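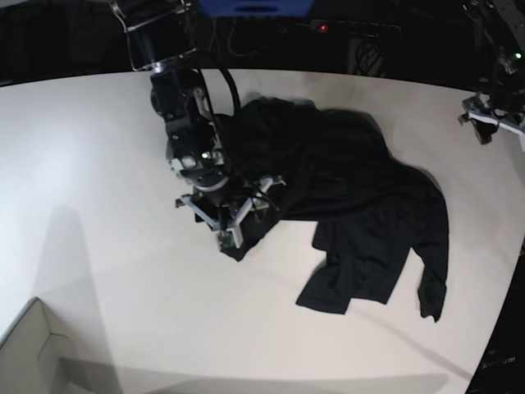
A black garment bunched on a white tabletop.

Garment folding is the arranging of clothing into flat, compact shapes for storage, transport or sale. It is usually treated as the last stage of laundering, after drying and any ironing. Claims made for particular methods are common in household manuals and seldom tested.

Flattening

Most written methods assume that the garment already lies flat. In practice it often arrives in a heap, with the sleeves and hem hidden in the bulk of the cloth, and finding an edge or corner to pull takes up a good part of the work. Dark fabrics are said to be harder because folds and seams show poorly against each other. A pale work surface makes the outline of a dark garment easier to see but does little for the creases inside it.

Long-sleeved garments

For shirts and sweatshirts, the usual sequence is to lay the garment face down, bring each side toward the center, turn the sleeves back along the body, and fold the hem up to the collar in halves or thirds. Soft knits slide and stretch, and a sleeve left twisted at the start tends to leave a lump in the finished fold.

The Kostidus fold, promoted by Vlasta Trajkovski in a household pamphlet, divides the body into 3 panels and is supposed to prevent creasing altogether. No evidence was given. Gerrit Pretorius, who repeated the method with six sweatshirts, reported creases in four of them — the same result he got from folding them in half. Supporters replied that he had stacked them too high, although the pamphlet sets no limit on height.

Folding and rolling

Rolling is widely recommended for travel on the grounds that it saves space. The saving is doubtful for thick garments, which spring open unless tied. Lesego Mofokeng has argued that most of the reported benefit comes from pressing air out of the cloth, and that a tightly packed fold would do as well. Her comparison covered only three bags and has not been repeated.

See also

Ironing
Clothes hanger
Linen closet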